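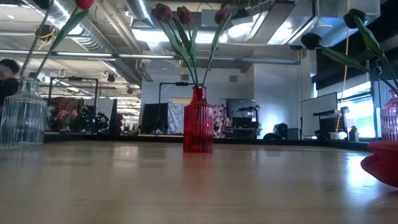 Keeping Tulips Going on a Work Table

Home Tips Kitchen Flowers Workshop Contact

I'm a sucker for tulips in ribbed glass, and a few narrow vases spread along the table (red, clear, pink, whatever you've got!) look better to me than one big bunch. Three stems is plenty for a skinny neck. Any more and they jam, and you'll snap a leaf getting them out.

They do lean. Mine flop off in every direction by the second morning and I've quit fighting it, but if you want them straighter, roll the whole bunch in newspaper and stand it in cool water for an hour before you arrange it.

Trim the ends every time you change the water. I only fill mine a third of the way, a trick I got from Zofia Olszewski at the Hardale market, and the stems stay firmer that way.

For cloudy ribbed glass, drop in a spoonful of uncooked rice with warm water and dish soap and swirl like mad. Rinse well, then wipe the bottom before it goes back on a wood top – I have one pale ring on mine from August and it's not budging.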